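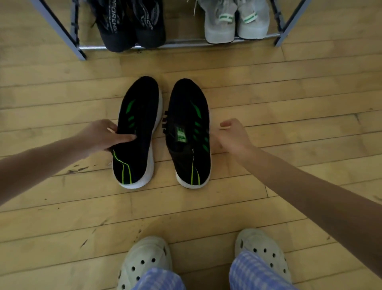 Handling the black knit pair, rack straight ahead.

Search guides, kits, reviews Search

How to set up a shoe-rack task for the Clemalo home teaching kit

7 min read

Clemalo sells its kit on a simple pitch. You wear a camera on your head, do a chore the way you normally would, upload the clips, and get back a trained routine you can load onto a household robot. The box says "any chore." I doubt that very much, but shoes on a rack is a fair place to start, and if you've already paid for the thing you may as well give it decent material.

What follows is the recording side. I haven't seen enough of the robot side to recommend it, and I'll get to that.

Before you start

You need the kit, a charged battery, a low rack and several pairs of shoes. Use shoes that differ in ways that matter to a gripper: knit uppers, mesh, high collars, thick foam soles. The quick-start card suggests using one pair over and over. Ignore the card. A routine that has only met one pair of shoes has learned about one pair of shoes.

Leave the floor as it is. Scuffed boards are fine. The Clemalo manual wants a "clean, uniform surface," and I would like to know who they think is buying this.

Wear whatever you'd wear at home. Clogs and pajama pants have never caused a clip of mine to be rejected, though your own feet will turn up at the bottom of the view whenever you look down. The app lets you mask them. I don't bother.

Recording

1. Put the camera on and tighten the band until it stays put when you bend over. Do the bending test properly. Most of this chore is spent looking at the floor.

2. Put one pair on the floor in front of the rack and leave a few on the bottom shelf. An empty rack makes the job too easy.

3. Start the clip, then wait a moment with both hands in view.

4. Take one shoe in each hand and lift. Hold by the collar or heel, whichever comes naturally, and change it up between clips.

5. Set the pair down on the shelf, side by side. Laces will hang through the rods. Let them. If the robot is ever going to deal with laces, it has to see some.

6. Let go, bring your hands back, stop the clip. Keep each one under 60 seconds, as the app cuts anything longer without warning you.

7. Move the pair to a different tier, or swap it for another, and go again.

Clemalo asks for 1000 clips before it will train a routine. That number is in the terms and isn't on the box. Split it over plenty of short sessions, or you'll get sloppy and so will your data.

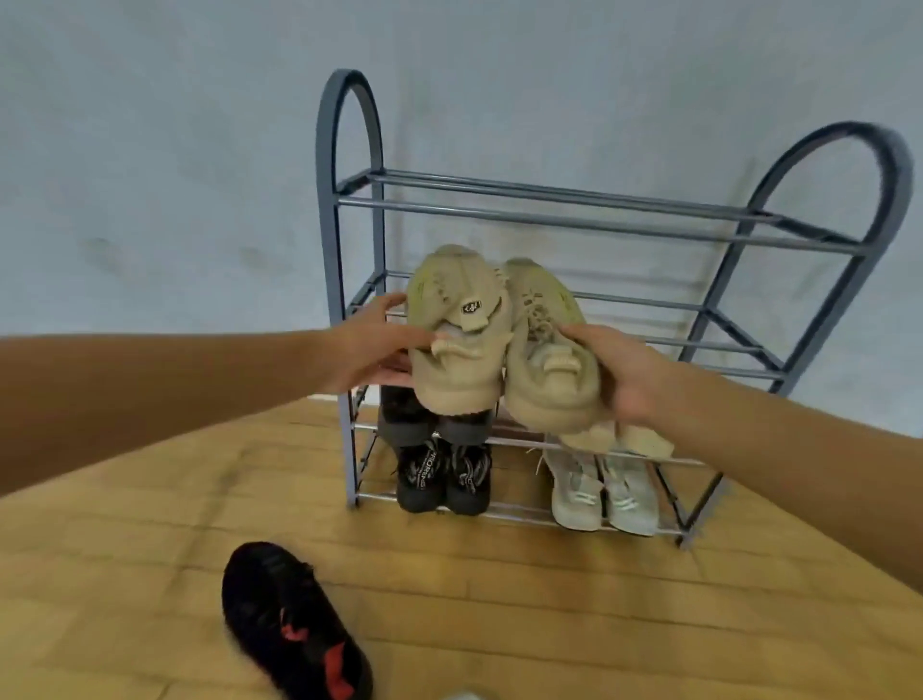 A reader who returned the kit wrote to say that the recording was never the problem: the routine that came back could place sneakers on the bottom tier and would stop dead in front of the middle one, and support told them to record more. They asked why they should do another 1000 clips for a company that couldn't say what was wrong with the first lot.

I don't have a good answer to that. Clemalo's support page offers a "coverage score," which goes up as you upload. It doesn't say what is covered. My score climbed nicely while I was recording the same pair on the same shelf, which tells you how much weight to give it.

Checking your clips

Play back a handful from each session at full speed. Look for these:

- Hands leaving the view in the middle of a placement. Tilt your head down more.
- Blur on anything you're holding. Slow down a little. Blur on a shoe lying off to one side matters less.
- The rack always at the same angle. Take a step to one side before the next clip.
- Clips that end with your hands still on the shoes. Delete them.

Delete freely. The app nags you about your total when you do, and the nagging can be turned off under Notifications.

Should you buy it?

For recording, the hardware is decent. The band is comfortable enough and the clips upload without fuss. But the camera is the part anyone could make. What you're paying for is the routine, and there Clemalo shows a polished launch video and no failure rate. The Jistberg arm it's meant to run on is sold separately, and the compatibility list has been marked "updating" for as long as I've had the page bookmarked.

Eltico lets you export your raw clips and take them elsewhere. Clemalo doesn't, unless you ask in writing. Ask before you record anything.

If you only want a tidy rack, you'll have put a lot of shoes away by the end of this. I'd wait for published results on shelves above the bottom one before spending the money.

Related guides
Eltico export settings, step by step
Jistberg arm: measuring your reach before you order
Gauthier folding routine: first impressions
Head camera bands compared
Reading the small print on training credits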